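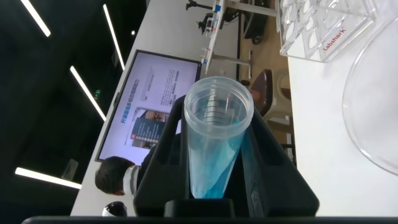 蓝色星期六：853室的瓶瓶罐罐

每年八月我都会来Zamen待一阵子，白天蹭课，晚上整理相册。853室是我最喜欢的一间，桌子是白的，什么颜色搁上去都好看！这一页放的是调色课那个星期六的东西，课的名字叫Sasach，我问过两个人是什么意思，得到两个完全不同的答案，那就随它去吧。

先说一句，我不是学化学的，下面写错了请直接留言，别客气。术语我尽量查过，查不到的就按我们课上的叫法来（比如“尖底管”，我知道它有正经名字，叫锥形离心管，可是大家喊顺口了）。

尖底管和那一管蓝
我对这种蓝完全没有抵抗力，淡淡的，偏绿松石色，越往尖底去颜色越深，像小时候吃的汽水冰棍快吃完时的最后一口。管子上部的内壁也带着一层浅浅的蓝，雾蒙蒙的，我反而觉得比底下那一截更耐看。

刻度
管口往下有一列深色刻度。初学的人（我）总爱俯着看，读出来的数跟别人的永远对不上。眼睛要和液面平齐，这句话我在笔记本上抄了3遍，第三遍还画了框。

透明架子
亚克力的，顶板上一个个圆孔，正面印着红色的Labshark。我喜欢透明的架子，从侧面就能看见管子插到哪里了，不用一根根拔出来找。擦的时候别用酒精，我家里有块亚克力板就是这样擦花的，心疼到现在。

大碗
透明塑料的，碗沿迎着光会亮出细细一道弧。这种碗在我眼里是万能的：洗管子、泡盖子、装废纸巾，什么都行。我在Urkel买过一个差不多的，回家拿来拌凉粉了，真的很好用，就是有点太大，一个人吃显得很凄凉。

墙上的大屏幕
白底的幻灯片，蓝色标题，下面密密麻麻好几段中文小字，还配了一张图。我坐后排的时候基本靠猜！后来学乖了，提前来占前面的位子，顺便还能把旁边的清单抄下来。讲义课后会发，但我这个人不自己抄一遍是记不住的，从中学就这样。

关于调颜色
最让我着迷的其实是调的过程。先放水，再加色，一滴，盖好，上下颠倒几次，看一眼，再来一滴。第一回我贪心，一下子挤多了，那管深得像墨水，补了好久的水也没救回来，只好另起一管。第二回又太淡，对着窗户都要想一想它到底有没有颜色。到第三回才有点意思。我把每次加了多少滴都写在本子上，结果本子放在桌角沾了水，有一页糊掉了，那页恰好是我最满意的配方，唉。

关于盖子
盖子总是比管子先失踪。我们这边的规矩是管子和盖子一起领、一起还，我觉得很英明。拧盖子不用太大力气，拧到有点阻力就行，我以前拼命拧，后来打不开，还得戴着橡胶手套去求人。洗完以后盖子朝下晾在纸上，第二天早上再收。

关于标签
写在管身上，不要写在盖子上！盖子会换来换去，最后一排颜色差不多的蓝，谁也说不清哪管是哪管。我习惯写日期加一个字母，再画个小圆点表示深浅，圆点涂满就是深的，空心就是浅的。油性笔写完等一会儿再拿，不然蹭得满手都是，我那天回家路上手指一直是黑的，买煎饼的时候老板看了我好几眼。

关于白桌面
好看归好看，伺候起来也麻烦。滴上颜色要马上擦，先用干纸吸，再用湿布抹，千万别来回搓。我随身带着一卷厨房纸，被笑话过，后来大家都来找我借。冬天来的那次我还铺过一张旧挂历，背面朝上，效果也不错，就是老卷边，要拿本子压着。

想看更多颜色的话，Hagedorn那一组我放在另一个相册里，主要是黄和橙，杯子多，管子少，光线也暖一些。红色系我还没整理，有几张实在分不清是哪一杯，等我翻到当时的笔记再补上。

有人留言问能不能拿照片去做壁纸，可以的，自己用就随便拿。要是放到别的网页上，麻烦写一句是从这个相册来的，再给我发个链接，我也想看看你们怎么用！下次更新应该是绿色，管子已经洗好晾着了。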